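Gotura hand-held gripper comparison

The Gotura comparison is a series of trials in which hand-held grippers are tested on soft household items, mainly clothes and bed linen. It was started by Salamatu Obi at the Marnow workshop and is now continued by her together with Aminu Jibrin. The grippers are used in pairs, one for each hand, and the left and right units are labeled separately. The garment in most trials is a single blue one, laid on a green sheet.
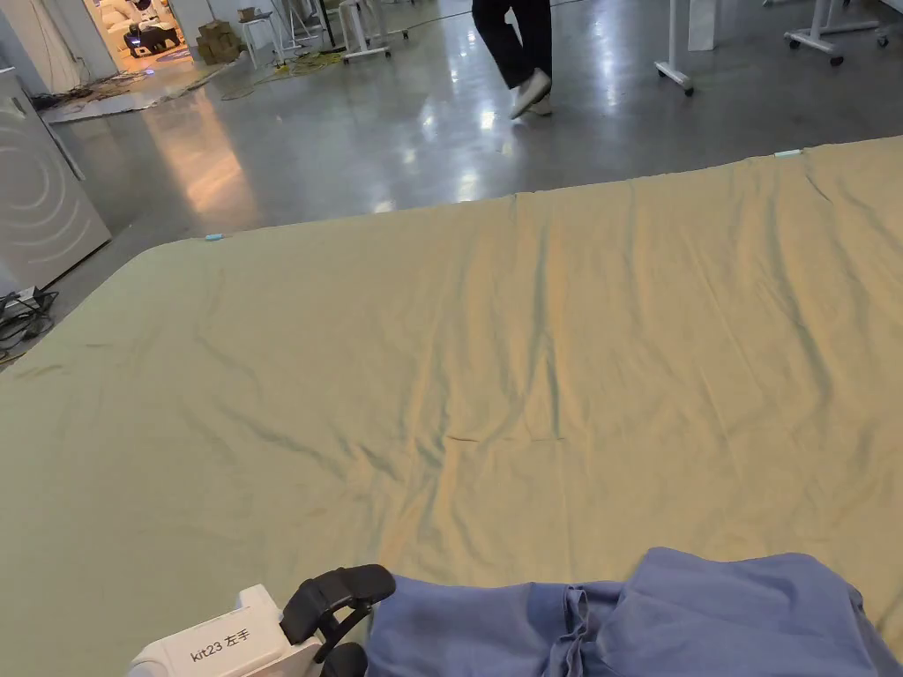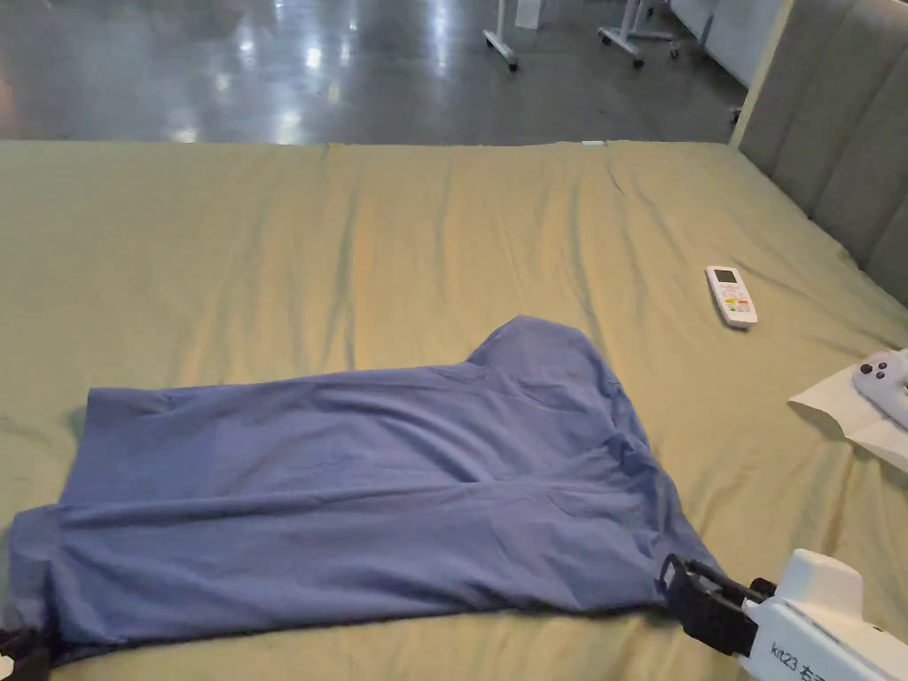
Blue garment on the green sheet, with grippers of the kit23 set.

Grippers compared

Two sets of jaws were compared. The first, called Kasov in the records, has a curved finger with a soft inner surface. The second, Onuoha, has a flatter finger and a stronger spring. The housing and the trigger are the same for both, so the operator does not need to learn a new hand position when the jaws are changed.

Method

Each trial begins with the garment dropped on the sheet from a low height. The operator must find two corners, take hold of them, lift the cloth a little and spread it. A trial is counted as complete when both corners are held at the same time and the cloth lies without a large fold. If one corner slips away, the operator may try again 2 times, and after this the trial is recorded as failed. Head camera video is kept for every trial, and Jibrin marks by hand the moment of first contact.

Results

The first series had 561 trials, of which 414 were complete. The Kasov jaws were better on thin edges and seams. The Onuoha jaws held more firmly during spreading, but they often took the sheet together with the garment — this was the most frequent reason for failure in the notes. In 9 trials the video could not be used, and these were counted as failed.

Open questions

Obi has written that the sheet itself has a strong influence on the result, as a smooth fabric moves under the fingers and makes wrinkles that can be mistaken for an edge. A second series with a rougher sheet was planned for August. Knitted items and towels have not been compared yet.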